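The Graltum Center for Wound Closure Studies invites applications from surgical trainees and practicing clinicians to take part in a study of how small skin wounds are assessed and closed. Applications are reviewed in the order in which they arrive. The study is led by Dr. Leena Toivonen, with Dr. Paavo Rantala responsible for the clinical teaching sessions.

## Purpose of the study

Short, shallow wounds are among the first that a trainee is asked to close, and opinions differ on how they should be handled. The study compares the judgments of clinicians at different stages of training. Participants review close-view material and record the closure they would choose, the spacing of the stitches, and the point at which they would place the first one. They also complete two supervised suturing sessions on practice pads.

The review library holds 1,035 still views and short clips. Each participant is assigned a selection from it and is asked to write brief notes on the wound, the surrounding skin, and the placement of the instruments. No specialist software is needed.
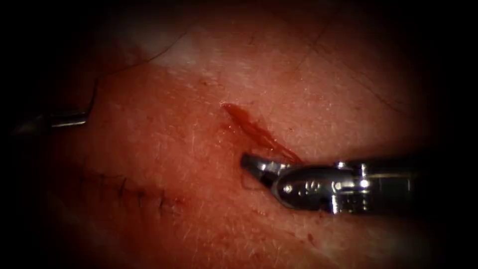

*Close view of a small wound, with the closed jaw tip of the steel instrument resting near the skin just below it.*

## Who may apply

Applicants must:

- be enrolled in a surgical or emergency medicine training program, or hold a current clinical license;
- have placed sutures under supervision before the date of application;
- have normal or corrected-to-normal vision;
- be able to attend both suturing sessions in person.

Experience with instrument-assisted surgery is welcome but is not a condition of entry. Persons who took part in the earlier Branarau reading study may apply again, provided that they state this on the form.

Some of the material shows fresh blood at close range. Applicants should consider this before they commit to the full schedule.

## What participation involves

The review work is divided into 11 short blocks and may be completed at the Center's reading room on the Adamczyk campus during staffed hours. Participants may pause between blocks — and are encouraged to do so — but a block that has been opened must be finished on the same day. The suturing sessions are held on Tuesday afternoons. Needle holders, forceps, thread, and practice pads are supplied. Participants should bring their own magnifying loupes if they normally work with them.

Notes and stitch records are stored under a participant number. Individual results are not released to training programs or employers. A participant may withdraw at any time and may ask for notes already submitted to be removed, up to the point at which the results are combined for analysis.

Participants receive a certificate of attendance and reimbursement of local travel costs on presentation of receipts. No fee is paid.

## How to apply

Application forms are available from the study office, Room 2, Graltum Center. The completed form should be returned with a one-page résumé and a short statement of suturing experience. Trainees must also enclose a letter of consent from their program director.

Questions about eligibility should be addressed to Hanne Kuusisto, study coordinator. Questions about data handling should be addressed to Valtteri Eskola. Applicants will be notified of the outcome in writing, and the first sessions are planned for January.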